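Teleop or hand guiding for household pick and place?

Home and Hobby Arms > Teaching and Demos

shelfwright
Posted Sunday, 9:40 pm

So I've been helping with a home-tidying project we call Urkari, and I'm about two weeks into the part where you just show the arm what to do, over and over. I drive it from a leader arm (a Stindex, the older one with the stiff wrist) and the follower copies me. My problem is the shelf tasks. Anything on open shelves, I come in too high, then I creep down, then I stop and think, and of course all that creeping and thinking gets recorded too. The policy we trained last week has learned to hover beautifully. It will hang there over bare boards like it's waiting for a bus.

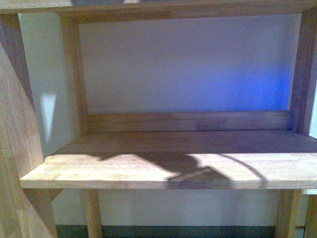
I've done 45 shelf demos this week and I'd throw out most of them. A friend says forget the leader arm, put the follower in gravity comp, grab it by the wrist and walk it through the motion. I tried it a few times and it feels way more natural, but now my own hands and sleeves are in every recording. Who's doing what out there?

contreras_fan
Team hand guiding here, always. I learned on a Contreras arm and you get the feel of the contact right in your palm. With remote control you're guessing how hard you're pushing until something creaks. Your hands being in view is a pain, sure, but I play the path back afterward with nobody near it and record that pass instead. Two passes per demo, big deal.

tbone_servo
Two passes is a very big deal when you need 1,000 of them! Also the replay only works if nothing moved. Wood shelf, fine. Anything squishy, the second pass closes on air.

contreras_fan
Then put it back where it was? I use tape marks. Not rocket science.

shelfwright
Tape marks on bedding, though... The other half of my list is soft toys on the bed and those never sit the same way twice. Funny thing is I like remote control a lot better for those. With a plush I can drop straight down from above, close slowly and watch the fur bunch up on the wrist view, and I don't need much feel because the toy forgives everything. My habit now is to go for the thick part of the body and leave the arms and legs alone, which looks dumb but I drop fewer of them.

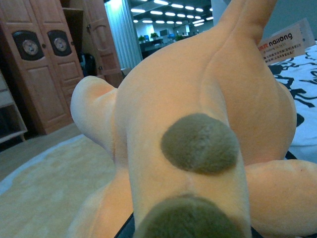 lowgear_mo
I'd argue with going for the body every time. If all your demos grab the fat part, the policy has no idea what to do when only a foot is sticking out of the blanket. Mix in some ugly ones. At the Derkumstead meetup a group had 3,000 clean demos of the same grasp and it fell apart as soon as the toy was upside down.

shelfwright
Ugh, fair. I've been deleting the ugly ones.

lowgear_mo
Stop deleting them! Keep the ones where you fumble and then recover. Delete the ones where you just sit there.

tbone_servo
Seconding that, and for the hovering: rehearse with the recorder off. I do a couple of dry runs, then hit record and go without stopping. If I catch myself thinking mid-air I kill the take. You can trim pauses afterward but I've had trimmed ones come out jerky, so I'd rather redo it.

contreras_fan
Trimming is fine if you only cut where the joints are really still. I've never had jerky. What's your threshold set to?

tbone_servo
Whatever it shipped with, lol. Maybe that's my problem.

shelfwright
OK so tonight I did 13 shelf takes with the dry-run trick and they're so much shorter, I'm kind of annoyed I didn't try it sooner. I also loosened the wrist on the leader a quarter turn. Still coming in high, but I'm committing to it now. Going to try contreras_fan's two-pass thing on the shelves only and leave the bed stuff on remote. Does anybody know if you can mix both kinds in one training set, or does it get confused by the different speeds?

lowgear_mo
I mix them. Slow the replays down to match your remote speed first and tag which is which, so you can pull one kind out if it goes sideways.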